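Parada no controlada en la célula de dos brazos: informe y medidas adoptadas

Domingo 21 de septiembre

Se publica en este cuaderno el informe de la incidencia registrada en la célula Rollumov, el banco de dos brazos que mantengo en el local de Ferraro y al que ya he dedicado varias entradas. Algunos lectores conocen la instalación por las notas de enero, referidas al montaje de los perfiles y al cableado. La presente se limita al fallo, a su causa y a los cambios que se han introducido.

No hubo daños personales. Los daños materiales se reducen a un soporte de muñeca deformado y a una marca superficial en el tablero.

Hechos

La célula ejecutaba una serie de recogida y colocación de fichas de póquer sobre un tapete. Se habían completado 102 ciclos de la serie, con ambos brazos activos. En el ciclo siguiente, el brazo derecho inició el descenso sobre el tapete y dejó de comunicar su posición. El controlador, Trarkum, mantuvo la última consigna recibida y siguió enviando órdenes al brazo izquierdo, que en ese momento cruzaba hacia la zona común.

La pinza derecha permaneció a baja altura, dentro del recorrido del otro brazo. La izquierda la golpeó en el lateral. El contacto fue breve y a velocidad moderada, pero bastó para doblar el soporte.

Accioné entonces la parada de emergencia. La parada cortó la alimentación de todos los motores, tal como estaba previsto en el esquema, y los dos brazos cayeron por su propio peso. El izquierdo quedó apoyado sobre las fichas; el derecho golpeó el tablero fuera del tapete. Considero esta segunda parte de la incidencia más grave que la colisión. Tenía la mano derecha sobre el borde delantero de la mesa y la retiré a tiempo por pura casualidad.

Lo que indica el registro

El registro de Trarkum recoge la pérdida de comunicación en la línea 2123. Entre la última lectura válida del codo derecho y el primer aviso en pantalla transcurrieron 1320 milisegundos. El límite configurado era de 200. La diferencia tiene una explicación poco honrosa: el límite se aplicaba solo a la apertura de la sesión y a las lecturas del brazo izquierdo. Al duplicar el bloque de configuración para el brazo derecho, omití el parámetro, y el programa adoptó su valor por defecto, que consiste en reintentar la lectura antes de declarar el fallo.

Trarkum no advierte de la ausencia de ese parámetro. Sería deseable que lo hiciera, pero el archivo lo escribí yo y lo di por bueno sin compararlo línea por línea.

Causa de la pérdida de comunicación

La primera hipótesis fue una sobrecarga del bus, dado que los dos brazos se movían a la vez. Se descartó tras repetir el mismo movimiento, a velocidad reducida y sin fichas, con el brazo izquierdo desconectado. El fallo volvió a producirse.

La segunda hipótesis fue la fuente de alimentación. Se midió la tensión en la base y en el codo durante el descenso y no se observó ninguna caída que justificara el corte.

La causa se encontró en el conector del codo derecho. El cable que pasa por encima de la articulación estaba sujeto con una brida demasiado próxima al conector. Con el brazo extendido y la muñeca inclinada hacia la izquierda — postura que apenas se utilizaba antes de esta serie — el cable llegaba al final de su holgura y tiraba de la clavija. Uno de los contactos había cedido. En reposo, la continuidad era perfecta, y de ahí que las comprobaciones habituales, que se hacen con los brazos recogidos, no detectaran nada.

Los conectores proceden de Hollico. No aprecio en ellos defecto de fabricación y no he presentado reclamación. La hoja de montaje recomienda dejar un bucle libre junto a la clavija, indicación que leí en su día y que no respeté en ese punto.

Medidas adoptadas

Cableado. Se ha sustituido el cable del codo derecho y se ha desplazado la brida hacia el centro del tramo superior, con un bucle que permite todo el recorrido sin tensión. Se ha revisado el lado izquierdo con el mismo criterio. El cable de la muñeca izquierda describe ahora un arco amplio, que resulta poco elegante y que a veces pasa por delante de lo que uno quiere mirar. Se mantiene así.

Tiempo límite. El valor de 200 milisegundos se aplica ya a todas las lecturas de ambos brazos. El archivo de configuración se genera a partir de una única plantilla y el arranque se rechaza si falta algún parámetro. La pérdida de un brazo detiene los dos.

Zona común. El programa anterior permitía que las dos pinzas entrasen en la parte central del tapete si las trayectorias calculadas no se cruzaban. Ese cálculo presuponía que la posición de cada brazo era conocida. Se ha añadido una reserva: el brazo que desea entrar solicita la zona y espera a que el otro confirme su salida. La serie es más lenta. No se ha tratado de recuperar el tiempo perdido.

Parada de emergencia. Es el punto que más dudas plantea y el único que no doy por cerrado. Los motores carecen de freno, de modo que cortar la alimentación equivale a soltar los brazos. He separado dos funciones. Un pulsador de parada ordenada lleva los brazos a una postura baja y estable y después retira el par. La seta de emergencia conserva el corte directo, porque ha de funcionar aunque el programa no responda. La consecuencia es que, con la seta, los brazos siguen cayendo, y toda persona que se acerque a la célula debe saberlo.

Norma de presencia. Con alimentación en los motores no se apoyan las manos en el tablero ni en el borde delantero. La recolocación de fichas, cartas o cualquier otro objeto se efectúa con los brazos recogidos y sin par. La norma figura en un cartel junto al interruptor general. Es anterior a la incidencia; lo que faltaba era cumplirla.

Comprobaciones previas a cada serie

Se añade a la lista habitual una prueba en extensión. Cada brazo se lleva por separado a las posturas extremas de la serie que vaya a ejecutarse y se mantiene en ellas mientras se leen todas las articulaciones. Durante la prueba se mueve ligeramente el cable junto a cada conector con una varilla aislante. Cualquier lectura perdida, aunque se recupere sola, obliga a desmontar y revisar la clavija.

También se guarda el registro completo de la prueba. Hasta ahora solo conservaba los registros de las series, y al buscar antecedentes del fallo no disponía de nada con que comparar.

Estado de la célula

El trabajo se ha reanudado con el mismo material: el maletín abierto al fondo, el tapete con sus espacios de cartas impresos y las fichas repartidas entre este y la madera. La marca del tablero no se ha reparado. Mientras no concluya la revisión de la parada de emergencia, las series se ejecutan a velocidad reducida y con una persona junto al pulsador, fuera del alcance de ambos brazos. 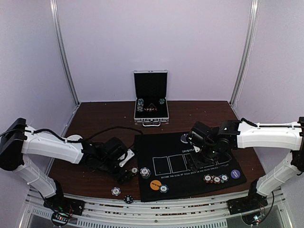 Asuntos pendientes

Queda por decidir si se instala un apoyo mecánico que limite la caída de los codos. He dibujado dos variantes y ninguna me convence: la primera resta recorrido hacia el fondo, donde está el maletín, y la segunda obliga a mover las bases. Agradeceré las observaciones de quienes trabajen con brazos sin freno, en especial si han ensayado una alimentación de reserva que sostenga el par durante un descenso controlado. Los comentarios permanecen abiertos.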